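Gilgate Parts Handling Project
Progress report to the Asden Fund
Prepared by Agathe Fleury, Clornley workshop
22/09/2026

Summary

Work on the sorting and washing area at Clornley is on schedule. The new benches are in, the compartment trays have been in use since the start of the period, and the backlog of loose small parts has come down. One purchase is late. Spending is within the approved budget and we are not asking for any change to the grant.

Benches and room

The second bench was moved away from the loading door in the first week. It used to catch the draft and grit from the yard, and parts had to be wiped again before packing. Both benches now stand along the inside wall, under the better lights. We cover the tops with plastic sheeting, which is changed when it gets torn or oily. The sheeting creases and needs smoothing down now and then, but it has kept the table surfaces in good shape and we will go on using it.

The floor between the benches and the wash station was repainted. The work closed the room for 2 days, as agreed with Séverine Pruvost beforehand.

Trays

Small metal parts used to be kept in deep bins. They knocked against each other, the edges got marked, and finding a short count meant tipping out a whole bin. We now put them in blue plastic trays divided into square compartments, one part to a compartment. A missing part shows up as a gap, and the person packing can see it without handling anything.

We ordered 200 trays from Caron. So far 129 have been delivered and put on the racks. The rest are due in December. Caron has confirmed the price will not change. Until then the larger batches are being split, with part of each batch left in the old bins until trays come free. This is slower than we would like, and it is the main reason the Gilgate orders are still taking up a full rack.

Draining and transfer

Washed parts are drained in shallow stainless steel trays with perforated floors. Each one is set down next to a compartment tray and the parts go across from one to the other. We tried stacking the steel trays to save space, but the lower ones took too long to dry, so they are now laid out singly.

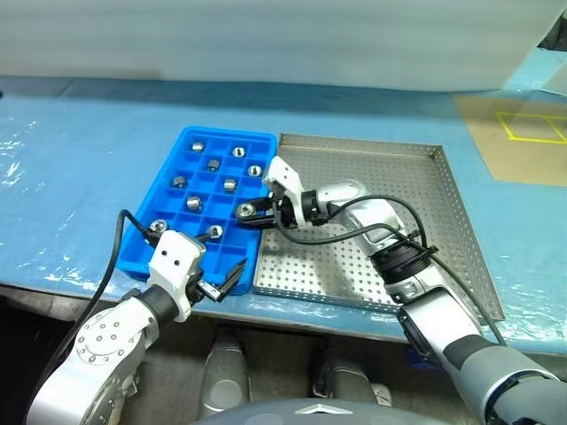

Parts are stood upright in the compartments where their shape allows it, so that the bore can be checked from above. Anything with a burr or a blocked hole goes into a separate box and is looked at again at the end of the shift. We have 3 such boxes, labeled by order.

Still to do

The written instructions for the transfer step need updating. The current version still refers to the bins. Agathe Fleury will send a draft to Séverine Pruvost for comment before it is posted at the benches.

The labels on the tray racks also need replacing. The adhesive does not hold on the painted uprights, and we are looking at clip-on holders instead. The cost is small and can be met from the supplies line.

The next report will follow once the remaining trays have been delivered.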